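Cilbridge Opens Its Doors for a Summer of Making

CILBRIDGE, June 2026 – The Cilbridge Craft Hall, built in 1877 as a grain store, reopens to the public this month with two new studios, a bigger library corner and a courtyard you can finally sit in! Work on the roof wrapped up in April, and the old beams look wonderful.

Fimano, the family paint maker on Torvik Street, is giving 300 starter kits to local kids, and we can't wait to see what they do with them.
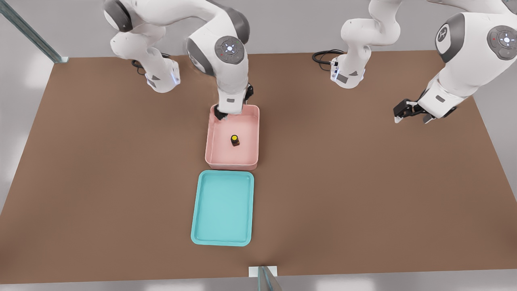
Visiting the Hall

Entry is free all summer. Drop-in classes in printmaking, weaving and clay run every afternoon, and the Lunar Café will be serving lunch and its very good plum cake in the courtyard. Class sign-up is at the front desk.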